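How to run a two-arm table demo at an open day

Notes from our one at Skarnima, 5 May 2025. Written fast, fix it later.

Before doors
– Carpet floor is fine. Check the table doesn't rock.
– Power both arms, wait for the lights, home them one at a time.
– Run the whole thing once with no visitors. Then again.
– Budget: $90 covers the tableware and tape. We went over in December, dont repeat that.

Setting out
Scatter the pieces by hand, leave gaps wide enough for a gripper. Both arms need to reach the middle. Start the program, step back, hands off the table from then on. 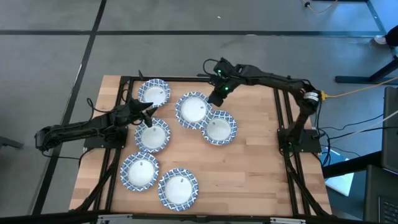
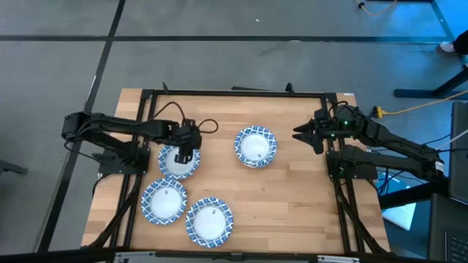

Same patterned rims all day:

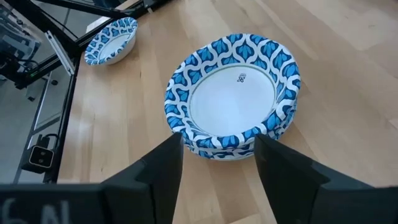
Timing is the part people get wrong. Keep each run short and talk while it goes – Chang-ho Hong did the talking for us and he never let it go quiet. Tell visitors what to watch for before the arms move, not after. Pick tableware with a busy rim like our blue and white, so people at the back can see where one piece ends and the wood starts. Plain white on pale wood is hard to follow. Then let them ask stuff while you reset.

If it misses a grab
1. Let it try again.
2. Still missing – pause, both arms home.
3. Respread the pieces, flat side down, restart.
4. E-stop only if somebody leans in.

Visitor spacing
Tape line on the floor, one person on each side of it. Kids in front. Laptop screen turned so staff can read it with out walking round the table.

After
Arms home, power off, then unplug. Coil the yellow cables last. Save the run logs to the Jekent folder before you shut the laptop.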